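Household Battery Collection

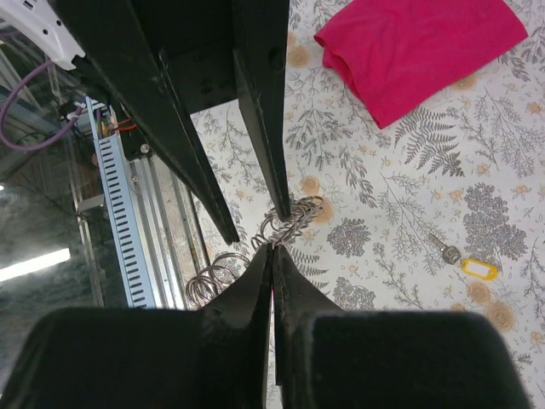 Department of Environmental Services, Municipality of Pemen

Household battery collection is the separate gathering of small used batteries from homes, schools and shops, so that they do not enter the normal waste stream. It belongs to the wider field of hazardous household waste, together with the collection of paints, solvents, lamps and old medicines. In most places it is organized by the local government, but the daily work is often given to a private company. This article describes the general practice and the arrangement used in Pemen.

Background

For many years used batteries were thrown away with kitchen waste. Older types often contained mercury and cadmium, and both metals can pass from a landfill into soil and water. When rules on these metals became stricter, the amount of mercury in common batteries fell a great deal, and in some places people began to think that separate collection was no longer needed. The spread of lithium batteries changed this opinion. A damaged lithium battery can become very hot and start a fire, and waste companies now regard fires in trucks and sorting halls as one of their serious problems.

A second reason for collection is the value of the materials. Zinc, manganese, nickel, cobalt and steel can be recovered and used again. The recovery does not always pay for itself, and the price of the metals changes from one year to the next.

Types of batteries collected

The largest share by weight is alkaline and zinc-carbon batteries, used in remote controls, clocks, toys and flashlights. They are followed by nickel-metal hydride batteries, which can be recharged, and by lithium-ion batteries from phones, laptops and cordless tools. Button cells are small but need attention, as young children can swallow them. Nickel-cadmium batteries are still found in old power tools and emergency lights, even where their sale has been limited.

Car batteries are normally not part of household collection. They contain lead and acid, and they are returned to garages or to the seller. Batteries from electric bicycles are accepted in some programs and refused in others.

Methods of collection

There are three common methods. In the first, boxes or tubes are placed in shops, libraries and schools, and a driver empties them on a fixed route. In the second, residents bring their batteries to a recycling yard, where a worker receives them. In the third, a small bag of batteries is put on the lid of the household bin and is taken on the normal collection day. The last method is comfortable for residents, but it needs trucks with a separate closed box, and the bags are sometimes damaged by rain.

Before they are handed in, the ends of lithium batteries and of nine-volt batteries should be covered with tape. This prevents contact between the poles. Swollen or leaking batteries should not be put in a public box. They should be placed in dry sand and taken to the yard.

Sorting and treatment

Collected batteries arrive mixed. They are first passed over a screen which separates them by size, and button cells fall through. After this they are sorted by chemistry, by hand or with equipment that reads the shape, the weight or the magnetic properties of each piece. Alkaline batteries are crushed, and the steel is taken out with magnets. The dark powder which remains contains zinc and manganese. Lithium-ion batteries must be discharged before they are opened, and only special plants can treat them.

Collection in Pemen

The municipality of Pemen began with collection boxes in 9 places, most of them food shops. The number later increased to 18, and the district of Ernidano was included in the same route. The boxes are emptied every 2 weeks. Full drums are stored at the Fagerlund yard, in a ventilated building that stands apart from the other halls, and they are then sent to the sorting company Pranel.

In September 2023 the municipality changed its rules for lithium batteries. Batteries from cordless tools are no longer accepted in the shop boxes and must be brought to the yard. Phones with a battery that cannot be removed are treated as electronic waste and go into a different container. The yard has longer opening hours every October, when many residents clean their garages and sheds before winter.

Criticism and open questions

Some critics say that the route by truck uses too much fuel for the small weight of batteries it brings back. Others answer that the truck also carries lamps and ink cartridges, so the trip would be made in any case. It is also difficult to know what share of all sold batteries is returned. Many batteries stay for years in drawers or inside unused devices, and sales figures of one year cannot be compared directly with the returns of the same year.

A deposit on each battery, like the one on bottles in some countries, has been suggested several times. Shops have usually been against it, mostly on account of the extra work at the cash register.

Related articles
Hazardous household waste
Electronic waste
Landfill leachate
Fluorescent lamp recycling
Deposit systems
Fagerlund recycling yard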